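Trostarard kitchen tasks: progress report to the funder
Feb 21, 2019
Prepared by Didier Sabatier

The headline number is 2,745 recorded demonstrations since October, and I would ask you not to read too much into it.

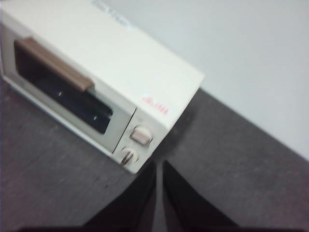 It is a count of files. A file is written whenever an operator presses start and then stop, whatever went on in between. Our plan promised you a total and we have a total, but I no longer think it was the right thing to promise.

We drew 200 files at random and watched them all the way through. In 60 of them the operator either gave up, bumped the appliance along the counter or finished the task in a way we would not want copied. If the rest of the set is like that, and I have no reason to hope it is better, a fair share of what you have paid for will be thrown away or relabelled.

Wrist camera
Blur remains the main complaint. When the arm swings in towards a toaster oven, the markings beside the knobs smear and the model has to guess which way a knob is set. Janevski, who supplied the camera mount, say a shorter exposure will cure it. We tried one for an afternoon and got dark pictures. Their second suggestion was more light, which we are testing now. Slowing the operators down would also help, but they drift back to their old pace within the hour, and I would sooner not train a model on people who are thinking about the speed limit.

Variety
This is the weak part. Nearly all the knob and door recordings use the same few counter positions. We had agreed to turn and shift the appliances between sessions. It was done properly in the first weeks and patchily after that. The session sheet now has a box for the angle, and a session without it does not get counted.

Labelling
Clomitz returned the first batch late. Their start and end marks are good. Their success marks are generous: a door left slightly open was passed as closed more than once. We have sent back a written rule and will check the next batch by hand before paying for it.

Training
One early model has been run on the knob task. It looked impressive in the demonstration you attended, with the oven where it always stands. Moved to a new spot, it reached for the old one. I would not show that demonstration to anyone else yet.

Next period
No increase in the target. We would like your agreement to report checked recordings only from now on, which will make the next figure smaller than this one. The budget is unchanged apart from the lamps.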